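November, bench 2, late afternoon

Working on the shared-zone rules again. Troels Ingvarsson wants one page we can tape to the extrusion by the table. What we have is the Fustberg handover document, 17 pages, whose main safety feature is that it is too heavy to leave near the edge. Cutting it down as I go.

**Where things stand**

The old rule for two arms reaching the same spot was "operator to exercise judgment." I was the operator on the Weresus job and I'd like that rule retired. New draft:

1. One arm owns the object at any time. The owner is written in the log before either arm moves. If the log says nothing, the answer is neither arm, and you go get coffee.

2. The second arm may enter the zone only with its fingers open and its speed cap on. Cap is 68 mm/s inside the zone. Severino Palacios says 68 is a strange number. It is the one that was in the config when everything stopped going wrong, so it stays until somebody measures a better one.

3. Nothing closes until both arms report stopped. "Slow" is not a kind of stopped. (Had this argument twice this week.)

4. Approach directions get agreed beforehand. For the cap task one hand comes down from above and the other reaches in along the table, and we write down who retreats first. On bench 2 the upper arm always retreats first, straight up, before any sideways move.

Rule 4 is the one people skip, as the geometry looks obvious from a chair. From the wrist camera it looks like this, white bottle cap on the wood with the upper arm's fingers coming down on either side of it and our own two in the foreground:

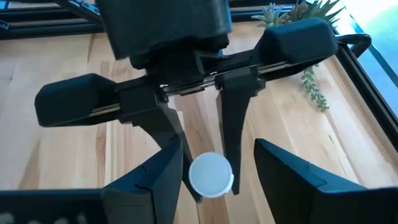 5. Rail ends count as part of the gripper. Clearance gets measured from the end housings and from the cable, never from the fingertips. The fingertips are the part everyone looks at and the part that's cheap to replace. Ogola's collision model leaves the cable out altogether, so add it by hand as a fat cylinder until they answer my ticket.

6. Whoever changes a finger set re-runs the clearance check on both arms. Yes, both. The other arm has no idea you bought new fingers.

**Things I took out**

- The paragraph on footwear. Covered by the shop rules.
- "Robots should be treated with respect." By whom, and how would we audit it.
- The 212-line parameter table. Moved to the repo under zevar/bench2, where it can be wrong in one place only.

**Open**

Plants. The written rule says "no loose organic matter within reach of the manipulators," which I believe was meant for sandwiches. There's a succulent by the right side of the table with a trailing stem, and strictly read it is a violation. Severino's position is that it is potted and therefore not loose. Mine is that the stem hangs where a rail end could hook it. Proposed wording: "Anything that dangles gets treated as a cable." Troels to rule.

Sunlight. The right part of the table gets direct sun and the rest doesn't, and our lighting rule only covers the overheads. Need a line about recording the window state with each run. Blinds up / blinds down is enough, please do not invent a scale.

Logging. Owner field should be mandatory. At present the Zevar tool accepts a blank, a dash, or in one case "me."

**Next**

Print at a font size readable from the stop button. Troels stands at the button and reads it aloud; whatever he can't read gets shortened. Then 6 dry runs with no object, both arms, log filled in properly, Severino driving. I'll do the retreat order check myself with the ruler.

Ask again about the second stop button. Same form as last time, I think, the yellow one.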